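Garage Shelving FAQ

I get a lot of the same questions since I put up my posts on redoing the garage, so I finally pulled them onto one page. If yours isn't answered, leave a comment and I'll get to it (evenings are best, I'm hopeless before noon).

Which shelves did you buy?

Mine are the Gallau boltless ones, in blue. I looked at gray too, and gray would have been the sensible choice, but I walk in there every single day and I wanted a color! They come flat in a long box, and you'll want a second person to get it out of the car.

Can I put one up by myself?

You can. I did my first one alone on a Tuesday night and it took me forever, mostly from crawling around after the feet. The second went much faster with Ada Martinelli holding the posts while I tapped things in with a rubber mallet. Please use rubber. I dinged the paint on one post with a regular hammer and I still see it every time I go for the paint rollers.

Do I really need the diagonal braces?

Yes, put them on. I skipped them the first time and the whole thing leaned if you bumped it.

How much weight can a shelf take?

Go by the sticker on your own set. Mine says 300 pounds per shelf, spread out evenly, and I've never come close. Heavy stuff goes low, always. Byung-chul Hyun wrote in to ask about storing a spare engine block on the top one and my answer is still no.

Won't the feet wreck my carpet?

They'll leave dents. I have old carpet down in part of the garage and I don't mind, but if you do, cut little squares of scrap plywood and set the feet on those. It helps with wobble too.

How far should the rack be from the car?

Farther than you think! Park where you normally park, open every door all the way, and put tape on the floor. Then add 7 inches on top of that. Sun-ja So skipped the tape and had to move a fully loaded rack, which she tells me was a long afternoon.

Crates or lidded bins?

Open crates for anything I grab often, lidded bins for Christmas stuff and camping gear. I like plastic crates that nest, so the empties take up next to no room. Mine live on a lower shelf until I need them. 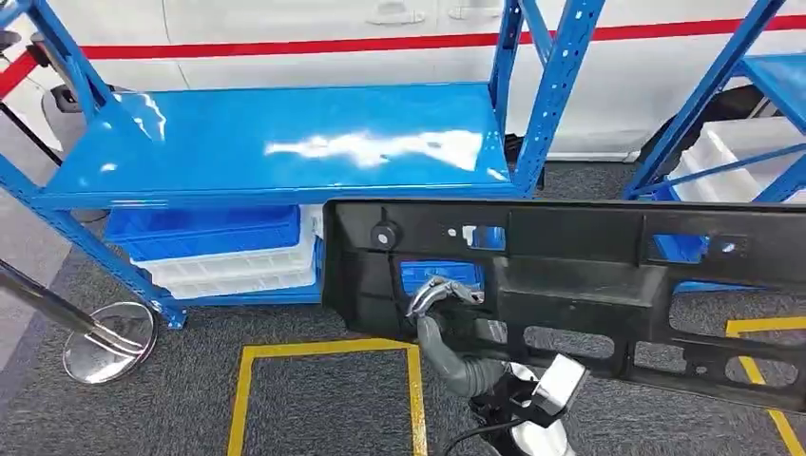 Blue crate on top, the two white ones nested under it.

What about big awkward pieces, like plastic panels and trim?

Stand them on edge if you can, or give them a shelf of their own with nothing on top. Thin plastic can warp under weight. I also put masking tape on the back with a note saying what the piece goes to, or I'll never remember come July.

Should I label the crates?

I do the bins and leave the crates alone. You can see into a crate.

Do you sell the shelves, or get paid for this?

No and no. I paid for mine like everybody else, and if I ever get something free I'll say so right at the top of the post.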